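How to test a robot arm on one chore before you believe the video

Filed under: Home and Shop Automation

Every few weeks somebody sends me a clip of a robot tidying up and asks if they can finally stop doing it themselves. My answer is still no. But you don't have to take my word for it, and you shouldn't take the seller's either. Pick one dull chore and test it. I use bottles into a bin. It's cheap, it's a job people want done at home and in break rooms, and it is harder than it looks.

What you need

A table, a bin that won't slide, a kitchen timer, a notepad, and a bag of used plastic bottles. Mix them up. Clear ones, labeled ones, crushed ones, at least one with liquid left in it. If the vendor brings their own bottles, thank them and use yours.

Step 1. Do the job by hand

Time yourself clearing 20 bottles off the table at a normal pace. Write the number down before the machine is switched on. You will want it later, when somebody tells you the robot is "nearly human speed."

Step 2. Set the rules out loud

No hands on the table once a run starts. A bottle that misses the bin is a miss, even if the arm gets it on a second try. Ask whether a person is steering at any point, from the room or from somewhere else, and get the answer in writing.

Step 3. Start with labeled bottles, then go clear

Clear plastic shows the table through it and throws glare back at a camera. Labels give the system something to work with, so a demo made up only of bright labels is a soft test. Partly full bottles come last. The weight shifts when the bottle tips, and a loose cap will teach you more than the brochure did.

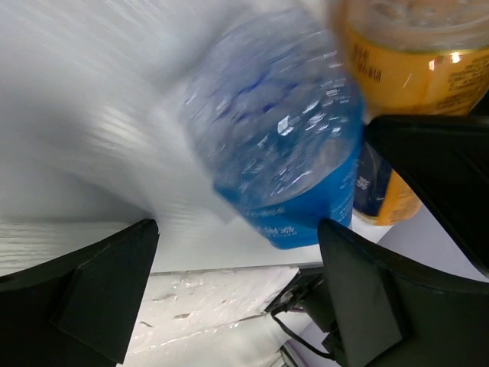

Bottle work, with a blue-labeled one in the first picture and an orange one in the second.

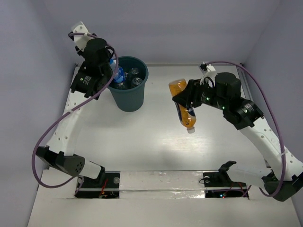
Roxana Zamfir wrote in to say that I am too hard on these things. Her view is that slow doesn't matter if the arm works overnight, and that she would happily let one take all night over a table of empties so long as the table was clear by breakfast. She also thinks timing it against a person is unfair, given that the person wants to go home.

Fair point on the clock. I'd accept slow. What I won't accept is slow with someone standing by, and the only way to find out which one you're buying is the next step.

Step 4. Leave the room

Do 28 runs, and stay out for at least half of them. Log every stop, every drop, and every time a person had to step in. Count the setup between runs too. If someone has to stand each bottle in a handy spot first, that person is doing most of the chore.

Step 5. Change something small

Move the bin a hand's width. Turn off one lamp. Put a coffee mug among the bottles and see if it gets thrown away. I'd pay more attention to this part than to all the earlier runs together.

Reading your notes

Divide the misses and rescues by the number of tries, then picture that rate in your own kitchen or on your own shop floor on a busy day. I still think a person with a trash bag wins. If your log says otherwise, send it to me with the stops left in and I'll print it.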